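About Womgate Language School

Womgate is a small evening school for adults in Brollville. We teach English to people who have moved here for work or family, and we teach Spanish and German to people who already speak English. Rupert Reisinger started the school with one class and a borrowed blackboard. He still teaches beginning German and runs the office.
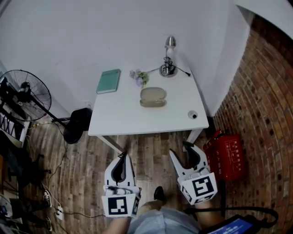
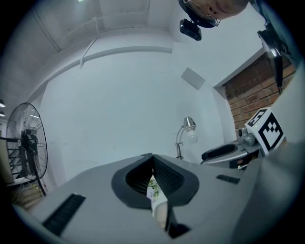 Do I have to take a test before I can join a class?

There is no written test. You come in for a talk with one of our teachers, which takes 30 minutes, and we suggest a level from that. If the class turns out to be too easy or too hard, you can switch during the first two weeks at no charge.

Our classes

Each course runs for 13 weeks. Groups meet twice a week at 6:30 p.m., and no group has more than nine students. Last year 339 people finished a course with us. Most of our students work during the day, so homework is short and can be done on a phone or on paper.

We also run a reading group and a citizenship interview class. The reading group is open to anyone at the middle level or higher. It breaks for the summer in June and starts again with the fall term.

Where we are

The school is on the second floor of the Murkov Building, above the shoe repair shop. Use the side door on the parking lot, as the front door is locked after 5 p.m. There is an elevator. The number 80 bus stops across the street.

Fees and help with fees

Fees are paid by the course and include the textbook. You can pay in three parts if you tell the office before the first class. The Rawashdeh Fund, set up by a former student and her family, pays half the fee for students who are out of work. The form is one page, and you can pick it up at the front desk.

Office hours are 3 p.m. to 8 p.m. on class days. If the desk is empty, please leave a note in the tray and we will call you back.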